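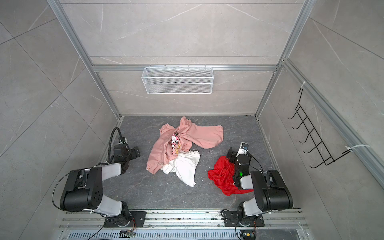

### 3.2 Sorting and color loss in household washing

We followed 34 households in Bernex for 90 days. Each kept a diary of its wash loads, noting the fabric, the water temperature and whether colors had been sorted. In all, 192 loads were recorded, and 102 of them mixed light and dark items.

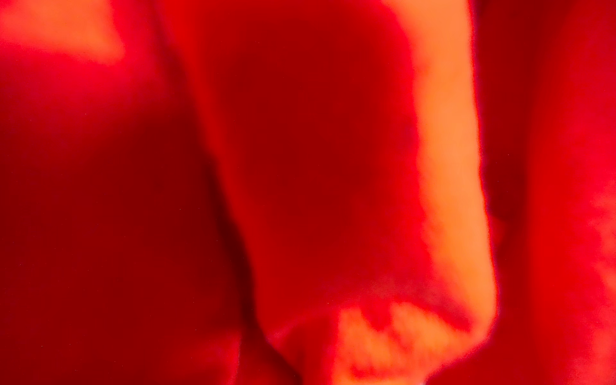 Red dyes gave the most complaints in the diaries, mainly after warm washes. Ramalho's earlier survey used a five-step shade card, and we kept the same card so that the two sets of answers could be compared. Shade is hard to judge by eye when a red surface runs from light to dark in broad bands, as in Figure 2, where one long streak is pale orange. We therefore asked people to rate each item flat, in daylight, at the same spot in the home.

**Figure 2.** Lighter and darker bands on a deep red surface.

Ratings were made before the first wash and again at the end of the study. Items lost or given away were left out.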